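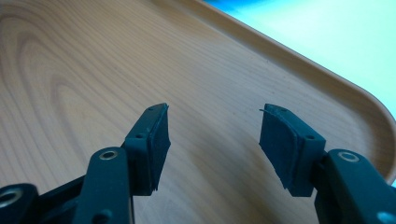
Travel Writing: Reading and Practice
Notes for session 7: Arrivals

Read the two set extracts before these notes, otherwise you will end up agreeing with me by accident.

Nearly every travel piece submitted on this course opens with an arrival. The plane banks, the ferry bumps the quay, the bus door folds back and the heat comes in. I am suspicious of all of them. A writer who has been somewhere for half an hour is the least qualified person in the place to tell us what it is like, and yet we hand over the first page, the one readers are most likely to finish, to exactly that person.

The usual defence is freshness. You notice more on the first day, people say. You notice more that is different from home, certainly. Whether that amounts to noticing the place is another question. Look at the first extract, the landing at Cleltari. There is the smell of diesel, a row of men asleep in the shade, a dog, a taxi with a cracked windscreen. Change the name of the airport and I doubt a single line would need altering.

Ask of each detail:

- Could the writer have put this down before leaving home?
- Who is it strange to?
- Does it come back later, or has it done its work by the end of the paragraph?

The second extract, on the river crossing to Titarov, does rather better. The author arrives in the dark, sees next to nothing and says so. The crossing takes 25 minutes and most of the page is an argument between two passengers over a sack of onions, only half of which she follows. She doesn't tell us what it means. I should add that I don't wholly trust it either — the dialogue is very tidy for someone who has just admitted to a shaky grasp of the language. Mark the lines you think she heard and the lines you think she wrote at her desk. 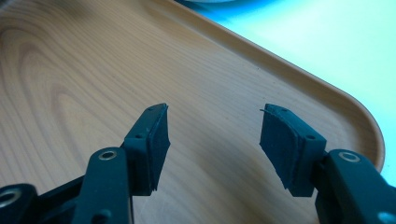
A word on memory, then, which is where arrivals usually go wrong. Few writers make notes while they are looking for their bag. The arrival is put together later, often months later, by somebody who already knows how the trip ended. That is why so many first glimpses are full of foreboding. If the mountain looked "watchful" in paragraph one, I want to know whether it looked watchful in the notebook.

Going home is treated as if it were free of all this. It isn't. The returning writer has two sets of stale pictures to get past, the one carried from childhood and the one made up while away. Phrases such as "nothing had changed" should be checked hard. In the Bultham essay (in your reader) the author uses it in her opening line, then describes a new bridge.

Exercise

Take an arrival of your own. Write it in over 400 words, from memory, and leave it alone until the next session. Then cut everything that fails the first question above. Most people are left with 4 sentences or so. Start the piece from those, or from the second day. The second day is badly underused.

If you have kept a notebook, bring it, and don't improve it beforehand. Photographs are allowed but treat them with care, as they tend to replace what you remember with whatever you happened to point at.

For next time: the Sakai chapter on hotels, up to the break after the breakfast. Some of you liked it very much in March. I'd like to hear why, with page references.

Contact the course office | © Travel Writing: Reading and Practice | Back to top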